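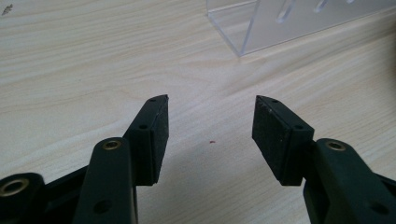

Ticket: Lakora dining table, surface gone tacky
Opened by: Mudassar Khattak
Status: open

Hi there, me again with the table question! I oiled the top of our Lakora on October 15, 2022 with the Gotia hardwax (the clear one, not the white) and the half nearest the window still grabs at my sleeve. The colour is fine, nice and pale, and I've got no complaints about the grain. It's just sticky – paper lifts with a little ripping noise.

Tried so far:
Wiped it down with a dry cotton rag. No change.
Left it 56 hours with the heater on. Slightly better at the ends.
Went over one corner with a grey pad and a dab of fresh oil, then buffed like mad. That corner feels great now.

I did two coats, 20 minutes apart, and I suspect that was my mistake.

Reply from Kwaku Osei
Hi Mudassar, yep, second coat went on far too soon. Your corner trick is the right one, so do the whole top that way, four hand-widths at a time, and buff along the grain until the rag slides. Lay the oily rags flat outside to dry, please, they can catch fire if they're bunched up.

Mudassar Khattak
Brilliant, thanks! Rags are already out on the fence. Can I use the table for dinner in between, or is it plates on laps till it's done?

Kwaku Osei
Laps for now, sorry. Give it a day after the last buffing and keep hot dishes off for a week.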